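Final report, robot manipulation project
Pick and place with planner in the loop – why the arm drove through the bottle

Status: handed in May 7, 2024. Code frozen before that, only the text changed after.

Short version
We wanted a tabletop pick and place pipeline in simulation, then move it to the real arm in the Girard lab. First part works mostly. Second part did not happen. During the batch test the simulated arm hit objects it was supposed to go around, and in the worst runs it kept pushing after contact. Same stop code was going to run on the real arm. So the lab session was cancelled and the rest of the project became finding out why.

Setup
Simulator is Vudance, the course build, running on the Roredeck machines. Motion planning by Firken with default settings except the speed scale, which we set to 60 percent. Our own part is the task script (choose object, get grasp, ask for plan, execute, check) and the stop monitor, a separate process that reads contact force on the arm links and is supposed to freeze everything if it goes over the limit.

Targets are household things. Mug, apple, spray bottle, a see-through bottle, a bowl. The room around the table is only dressing, the planner doesn't know about the sofa or the door. It knows the table, the block next to the base, and whatever objects the task script sends to it. This last bit matters a lot, see below.

What happened
Batch of 100 runs overnight. Every run: reset, shuffle the objects a little, pick one target, lift it, put it down again in a free spot. In the morning the summary said 9 runs failed. We thought, ok, bad grasps, the bowl again. We were not going to even look at them. Then one of us opened a replay to get some material for the slides and the forearm goes straight through where the tall bottle is standing, knocks it into the spray bottle, spray bottle off the table. The planner log for the same run says path valid, no collisions.

Went through all the failed ones after that. They were all collisions. None was a bad grasp. And in 4 of them the monitor never fired, the arm carried on with its path with an object jammed between the hand and the table. In simulation this looks silly, things shake and shoot off. On the real one it is a broken gripper or somebody's fingers. 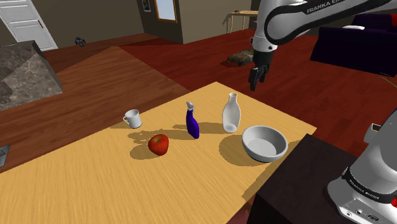
Author: Renata Obuya

The start layout for the failing seed has the mug far over on the left and the bowl on the arm's side, with the tall bottle behind it. For a reach to the apple the arm has to come in from the right, so both bottles and the bowl are in play. With the objects this spread out there is a free path over the top, it's an easy one, Firken finds it right away if it gets the correct poses. It did not get the correct poses.

Cause 1: old poses
Reset in Vudance does two things. Puts all objects back on their home positions, then applies the shuffle. Our script asked for the object poses after the first and before the second. Not always, depends on how busy the machine is. When the machine is quiet the shuffle is finished by the time we ask and all is fine, this is why it never showed up when we tested by hand in the afternoon. Overnight Roredeck is full with everybody's jobs.

So the planner had the home positions and the simulator had the shuffled ones. Most of the time the shuffle is small and the clearance margin covers the difference. Sometimes it isn't small.

How we proved it: print both sets of poses at the moment of planning. In the failed runs they differ for every object. The planner's copy matches the home file exactly, down to the last digit. Felt pretty stupid at this point.

First wrong idea, for the record: we blamed the collision shape of the translucent bottle, because it has a narrow neck and a wide body and we had fitted one cylinder to it. Lost almost a week of April on making a better shape. It made no difference at all. The better shape is still in the repo, it is harmless.

Second wrong idea: path smoothing cutting corners. Turned it off, arm got slower and uglier, still collisions.

Cause 2: monitor asleep
Worse one. The monitor subscribes to the contact topic when it starts. Reset in Vudance tears down the topic and makes a new one with the same name. Usually the monitor reconnects. If the reconnect takes too long it gives up, silently, and keeps on reporting the last value it had. Last value was zero. So status stays green while the arm is pressing the bowl into the table.

There was no heartbeat. No age check on the reading. A force value from the previous run was treated the same as one from right now. We wrote this code, it is not a bug in the simulator (the teardown is in the docs, we found the paragraph afterwards).

Also: our failure summary lumped everything under "target not lifted". A collision and a slipped grasp gave the same line in the file. If we had separate lines we'd have seen it in the first small tests probably.

Fixes
Script now waits for the "shuffle done" event, then requests poses, then requests them again right before the plan is executed and compares. If anything moved more than the tolerance, plan is thrown away.
Monitor stamps every reading. Old reading = stop. No reading = stop.
Monitor and task script each have to see the other alive. Either one goes quiet and the arm freezes.
Failure types logged separately.
A fault test at the start of each batch – we kill the contact topic on purpose and the batch is only allowed to start if the arm froze.

The last one is the fix I would keep if I could only keep one. Before it we had never once seen our stop code stop anything. We tested it by lowering the limit until it triggered on noise and called it done.

Rerun
Same seeds, Roredeck loaded on purpose with dummy jobs so the timing would be bad again. No collisions. There are still failures but now they are what we first assumed, mostly the bowl: thick rim, and the grasp generator wants to take it from the side where the fingers would touch the table. Mug is ok when the handle points away from the arm. Spray bottle sometimes rotates in the hand. The cost of the double check is small, cycle got a bit longer, didn't measure it properly.

Not claiming it is safe now. We tested one kind of bad timing. The simulator contact forces are also not something I'd trust as numbers, only as yes or no. And the room geometry was never in the planner, so an arm swinging wide would not be caught by anything except the contact monitor, which is exactly the part that failed.

What this means for the real arm
We did not run it. Supervisor agreed. On the real arm there is no reset, so cause 1 in this form can't occur, but the same thing comes back with camera poses: you ask, someone moves the mug, you plan on old data. The age check has to go there too. The arm has its own built in limits below our code and during planing we leaned on that as an excuse a few times. Should not have.

Before anyone uses this in Girard:
run the fault test with the arm at lowest speed, table clear
one person on the stop button the whole time, not also on the keyboard
put the walls and the bench in the planner world
read the force limit from one file only (it's in two places right now, they agree, but still)

Time
Around half of the project went into this fault if you count the bottle shape. The stacking task from the proposal is dropped. The grasp comparison is cut down to the objects on this table and there is only one grasp generator in it, so it's not really a comparison, see appendix B for the table anyway.

Files
Replays of the failed runs are in the project folder under batch_night, with the pose dumps next to them. The old monitor is kept as monitor_old, please dont run it. Fault test is its own script and works without the rest of the pipeline, needs only Vudance up and the arm loaded.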